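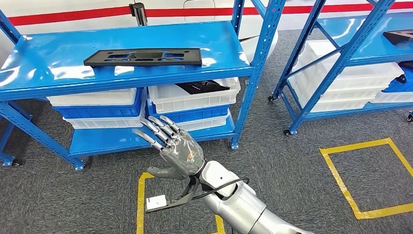

Blue shelving with a tray on the top shelf

Ticket 684 - Skota gas field, reserves table does not add up
Status: open, waiting on Trimiden
Product: Vurance reserves module

Reported by Binta Olatunji, May 30, 2020:
The proved total for Skota comes out at 1,015 in the summary and at a lower figure when I add up the wells by hand. Support says this is rounding. I have never seen rounding do that to a gas volume.

Reply, Ibrahim Shehu (Trimiden support):
Please clear the cache and run the summary again. This normally fixes it.

Binta Olatunji:
Cleared it twice. Same total. I did not expect otherwise, as the export file has the same number in it and that has never been near my cache.

Ibrahim Shehu:
Could the well list be out of date? Some customers load last August's list by mistake.
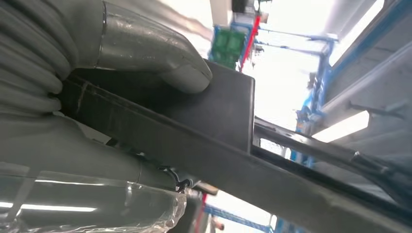
Gripper holding a dark gray metal bar

Elikem Mensah:
Taking this over from Binta. The well list is the current one, I checked it line by line against the field office copy. What I did find is that well 13 sits on the boundary with Effiong and is down in both fields at full share. With it taken out of Effiong, the Skota total did not move. With it taken out of Skota, the total dropped by more than the well holds - so something else is being pulled in along with it.

Ibrahim Shehu:
We believe the fix in version 2 of the boundary tool covers this.

Elikem Mensah:
We are on version 2. The release note says "improved handling of shared wells", and I would like to know what was improved. Please send the share rule as it is written in the code, not the help page.

Uchenna Nwosu:
Nothing from Skota goes to the auditors until this is closed. Use the hand total for now and mark it as such.

Ibrahim Shehu:
Passed to development. Share rule requested.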